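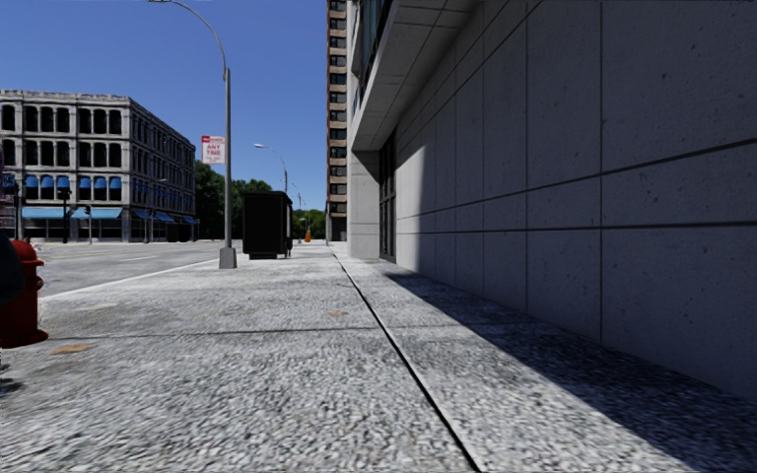

The simulated block in Arnville, gray wall on the right.

Mahnaz Ghaffari had run the sidewalk 1,083 times before she changed the shadows. The street stayed the same. So did the Grustell planner, which steered a delivery robot that had never touched a real curb.

Her method was simple. She ran the block once, moved the sun, and ran it again from the same start. If the two paths differed, the planner was reading shade as ground.

"They'll differ," said Farahani, eating lunch at the next desk.

They did, in 12 pairs out of 30. She wrote the number on a sticky note and put it on her monitor.
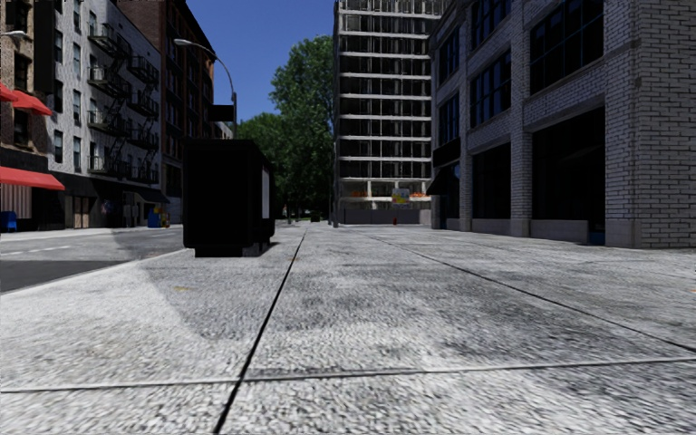

Stollar wanted the result by the end of the day – he had already told the client there was nothing to find. She opened the draft and typed 8 February 2026 at the top. Then she deleted his sentence about minor variation and put the 12 in its place.

Farahani read it over her shoulder. "He'll ask you to run it again."

"I know," she said, and set up the next pair.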